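Share this page (3)
Print | E-mail to a friend

The Panlow Folding Dance Floor - for hire

I bought my first Panlow floor for my own sister's wedding, because the paddock we'd picked was lovely to look at and hopeless to dance on. Then her friends wanted to borrow it, then their friends, and now hiring out dance floors is pretty much what I do on weekends!

The Panlow comes in square panels that lock together with a cam key, so you can have it as big or as small as your crowd needs. My most popular size suits 60 people dancing at once (in my experience the rest will be at the bar or talking to your aunt). It's a warm oak colour on top with a matte finish, kind to heels, and there's a sloped edge all the way around so nobody trips getting on or off with a drink in hand.

I lay it myself, with one helper, and we like to be in and out before your florist arrives. Grass is fine as long as it's fairly level. Gravel I'll need to see first - send me a photo and I'll tell you straight.

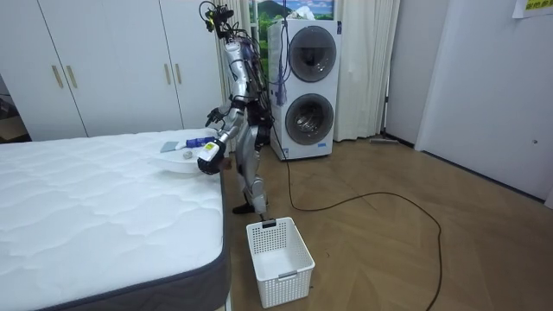
Renu Vishwakarma wrote to me after her September reception that she'd been worried about the joins showing through, and that by the second song she'd forgotten it wasn't part of the building. She did say the edging took a bit longer to go down than I'd told her, and she's right, so I now allow an extra half hour for it.

What it costs

The 60-person floor is $736 for the weekend, laid and picked up. That covers delivery anywhere within an hour's drive of my shed. Further out I charge for fuel and my time, and I'll give you the number before you book so there are no surprises on the day. Bigger floors are priced by the panel.

I ask for a deposit to hold your date and the balance a week before. If it's bucketing down and you move everything into the hall, I'll lay the floor in there for the same price, provided you let me know by breakfast time. Please don't let anyone drag chairs or speaker stands across it!

Want lights as well? I've got festoon strings and two uplights I can bring along, just ask when you book.

Print | E-mail to a friend
2 comments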